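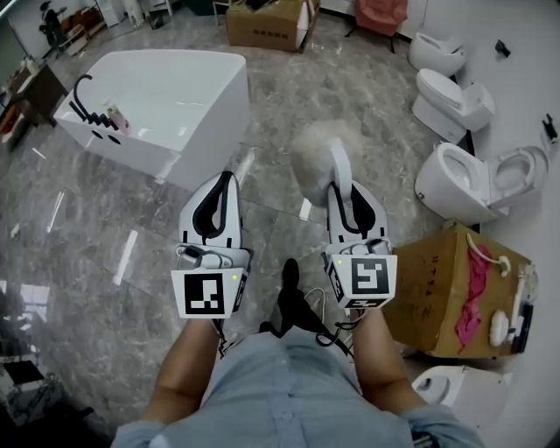 Re: Ceramic tile vs. vinyl for the Brevside bathrooms
Jul 17, 2023
From: Gergely Szalai

Lucía Rivas wrote:
> The Lepik rep told me a polished floor tile is fine in a shower
> room as long as you seal it every 2 years. He says the sealer
> adds grip. It would also save us nearly $400 a unit over the
> Botham matte. Has anyone on the list tried this?

I'd want to see that in writing. I have sealed plenty of floors and never had one come out with more grip than it went in with. Sealer is there for stains. If Lepik sells one with grit in it, fine, but then ask what it looks like after a year of bath oil and mopping, and ask somebody other than the rep.

The $400 bothers me too. Does it include the sealer? Does it include whoever has to come back every 2 years, empty the room and keep people out while it cures? My guess is the rep compared tile price to tile price and stopped there.

Satish said back in June that the Botham matte holds dirt in the texture – true, and I'm no fan of scrubbing it. Smaller tiles with more grout lines would be my pick, but I know the layout is already drawn.

Before you order 200 boxes of anything, get 4 loose tiles, put them on the shower floor, run the water and stand on them in wet socks. If the rep won't lend you 4 tiles I'd take that as an answer.

Gergely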